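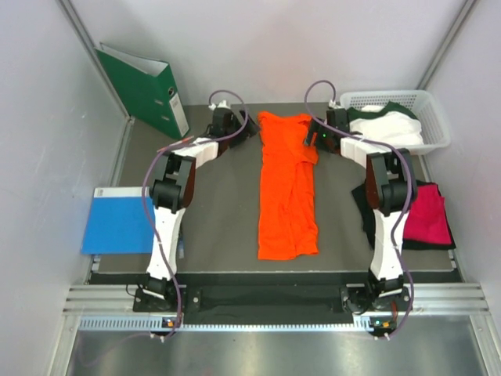 # Folding Table Check, Station 14

Form 1123, filled in at the Jornholm clothing room, April round. Marks are **OK**, **FIX** (small stuff, do it this week) and **STOP** (don't use the table until it's sorted). Comments go right under the item, and please keep writing them, they're the best part of this form!

## Work surface

- [x] **OK** Surface lies flat, no curled corners or lifted edges
 - Ran a hand over the whole thing. No bumps. The gray is great for this, an orange tee shows up so well on it that you catch a crooked hem right away.
- [x] **OK** No burrs, pins or staples that could snag fabric
 - Tested with an old knit scarf, dragged it corner to corner. Didn't catch once.
- [x] **OK** Clean, no sticky patches
- [ ] **FIX** Surface wiped at start of shift and initialed
 - Wiped, yes. Initialed, no. Two blank lines on the sheet.

## Clothes on the table

- [x] **OK** One garment at a time in the middle
 - Orange shirt laid out lengthwise with the collar toward the back. Love seeing this, it's how the Flilen folding card shows it.
- [x] **OK** Waiting pieces kept to the side
 - Pink on top of black, over on the right below the basket. Fine where they are. If the stack grows any taller, start a second one.
- [ ] **FIX** Dark and bright items kept apart until they've been checked for dye rub
 - The pink and the black are touching. Last month's black batch left marks on a towel, so I'd like a sheet of paper between them. Paper is in the drawer under station 15.
- [x] **OK** Buttons, zippers and pockets checked before folding
 - Found a bus ticket and a very nice marble in the morning's load. Both are in the lost items jar.

## Basket

- [x] **OK** Basket sits fully on the surface, pushed back
 - Back right corner, nice and steady.
- [x] **OK** No cracked plastic around the holes
 - Felt all the way around the rim too. We lost a sleeve to a broken basket at the Abubakari site, so I'm fussy about this one.
- [x] **OK** Not overfilled
 - White with some dark green in there, loads of room left.
- [ ] **FIX** Basket tag readable and matches the log
 - Log says 1040. The ink on the tag is so faded I had to tilt it to the light. New tag, please.

## Paperwork and small items

- [x] **OK** Binder in its corner with the spine label facing out
 - The green one is so easy to spot from the door. Big improvement on the old stack of loose sheets!
- [x] **OK** Blue folder flat, nothing spilling out
- [ ] **FIX** Pens capped and put away after use
 - See the second picture. Ink on a light shirt means a rewash at best, and we've had two this spring. A pen loop from Clider would stick right onto the binder cover.
- [x] **OK** No cups, bottles or food on the table
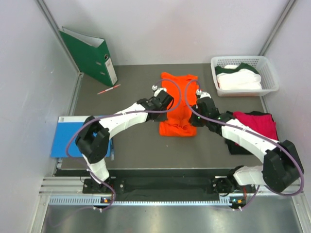
*Station 14, pen in front of the green binder, orange shirt partly folded.*

## Floor and surroundings

- [x] **OK** Walkway clear on both sides
- [x] **OK** Anti-fatigue mat lies flat, no trip edge
- [x] **OK** Lights all working
 - New tubes are in and wow, what a difference. I could tell navy from black without walking to the window.
- [x] **OK** Spill kit within reach and sealed

## Result

**Pass with four fixes.** No STOP marks, second round in a row!

1. Initial the wipe-down sheet
2. Paper between the pink and the black
3. New tag for the basket
4. Pen loop, or at least a pen cup away from the clothes

Recheck items 1 and 3 before the next delivery. The other two can wait for the weekly walk-through. If the Flilen card gets reprinted, I'd love a bigger drawing of the sleeve step, new folks keep asking about it.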